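티켓 #476 / 청소·소모품 비품통 / 내용물 안 맞음
접수: Ea Hafþórsson (Ketier 2층 작업실)
담당: Kári Norðdahl
상태: ~~대기~~ → 진행중 → 보류(부품 말고 물건 기다림)

## 접수 내용

회색 큰 통에 있어야 할 것들이 목록이랑 다르다고 함. 긴 솔 찾다가 못 찾고 옆방 거 빌려 씀. 테이프는 매번 없음. 파란 손잡이 달린 것도 어디 갔는지 모르겠다고. 급하진 않은데 금요일 전엔 정리됐으면 한다네요.

## 로그

**2019년 4월 23일**

09:10 - 통 확인하러 감. 선반에 없음. 선반 라벨은 그대로 붙어있는데 통만 없음. Steinar한테 물어봄, 모른대요.

09:25 - 찾음. 싱크대 밑에 들어가 있었음. 뚜껑 없음. 뚜껑은 원래 있었는지도 확실치 않음. 구매 기록에는 "통, 대형, 회색" 이라고만 돼 있고 뚜껑 얘기 없음.

09:40 - 안에 든 거 다 꺼냄. 먼지, 말라붙은 세제 가루, 고무줄. 영수증 한 장(Barico, 날짜 안 보임). 바닥 닦음. 긁힌 자국은 안 지워짐, 그냥 둠. 쓰는데 지장 없슴.

10:05 - 목록 대조 시작. 목록이 두 개임. 하나는 벽에 붙은 종이, 하나는 Lungate 공유폴더 파일. 서로 다름. 종이 쪽에는 "솔(대)" 있고 파일 쪽엔 "욕실솔". 같은 물건인 듯? Asger한테 메시지 보냄.

10:30 - Asger Ladefoged 답:
> 같은 거 맞아요. 흰색이랑 파란색 털 섞인 긴 거. 제가 파일 고칠 때 이름을 바꿨는데 종이는 안 바꿨네요 죄송

→ 이름 "긴 솔"로 통일. 종이, 파일 둘 다.

10:50 - 테이프 건. 재고번호 103으로 나오는데 103은 창고 쪽 포장용임. 작업실용은 번호가 아예 없음. 그래서 누가 가져가도 기록이 안 남은 것. 원인 하나 찾음.

11:15 - 파란 플라스틱 도구. 다들 이름을 다르게 부름. 주걱, 긁개, 헤라, "그 파란거". 검색해도 안 나오는 이유. 일단 파일에는 "파란 도구(넓은 날)"로 적어놨는데 날이라고 하면 칼인 줄 안다고 Ea가 뭐라함. "파란 도구(끝이 넓은 것)"로 수정. 더 좋은 이름 있으면 댓글로.

11:40 - 점심

13:05 - 돌아오니 통이 또 싱크대 밑에 있음. 누가 치워줬나봄. 다시 꺼냄. 싱크대 밑 문에 메모 붙임: "회색 통 여기 넣지 마세요. 선반 아래칸."

13:30 - 선반 아래칸에 넣어봤는데 안 들어감. 칸 깊이가 400mm인데 통이 더 김. 앞으로 튀어나와서 지나가다 발에 걸림. 접수 원인이 이거 같음. 자리가 안 맞으니까 다들 딴 데 넣는 거.

13:50 - 해결안
- 아래칸 뒷판 떼기 → Steinar Ingvarsson 반대, 선반 흔들린다고
- 통을 세로로 세우기 → 물건 다 쏟아짐. 해봤음. 안됨
- 작은 통 2개로 나누기 → 긴 솔이 안 들어감
- 나무 작업대 위에 고정 자리 만들기 → 자리는 먹는데 제일 현실적

14:20 - Þórarinn Hjaltested 승인: 작업대로. 단, 젖은 물건은 넣지 말 것. 솔은 털고 말린 다음 넣기.

14:45 - 작업대로 옮김. 물건 다시 넣음. 차곡차곡은 아니고 그냥 바닥에 눕혀서 넣음. 위에서 보고 바로 집을 수 있으면 됨. 겹쳐 쌓으면 또 밑에 깔린 거 못 찾음.

15:10 - 종이 목록 새로 출력했는데 프린터 토너 없음. 연하게 나옴. 읽을 순 있음. 토너는 별도 티켓으로.

## 원인 정리

1. 통이 선반 칸보다 길어서 제자리에 안 들어감
2. 목록 두 개, 이름 제각각
3. 작업실 테이프에 재고번호 없음

## 남은 것

- [x] 통 바닥 청소
- [x] 이름 통일 (긴 솔, 파란 도구)
- [x] 작업대에 자리 확보
- [ ] 테이프 재고번호 발급 - Asger
- [ ] 뚜껑 주문할지 결정. Chowdary에 문의 넣음, 답 없음
- [ ] 선반 라벨 떼기. 옛날 자리 라벨 아직 붙어있음
- [ ] 싱크대 밑 메모는 일주일 뒤에 제거

## 댓글

**Ea Hafþórsson**: 감사합니다. 긴 솔 빌려온 건 옆방에 돌려줬어요. 그리고 테이프는 새거 사기 전에 서랍 한번 봐주세요, 거기 반쯤 쓴 거 있을 수도

**Kári Norðdahl**: 서랍 봄. 없음. 풀만 있음

**Steinar Ingvarsson**: 작업대 쓸 때 통 밀어놔도 되나요? 저 목요일에 판재 올려야 돼서

**Kári Norðdahl**: 밀어도 되는데 끝나고 원위치. 바닥에 내려놓지만 마세요

**Asger Ladefoged**: 번호는 내일 오전에 넣을게요. 파란 도구는 그냥 "파란 주걱" 하면 안되나요

**Kári Norðdahl**: 주방 주걱이랑 헷갈림. 보류

첨부 1
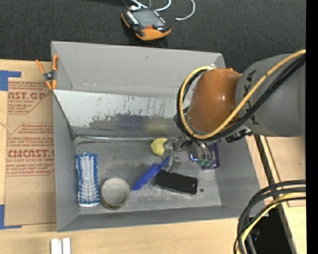
작업대 위 회색 통. 왼쪽 끝이 긴 솔, 그 옆이 테이프처럼 생긴 고리, 그다음 파란 도구.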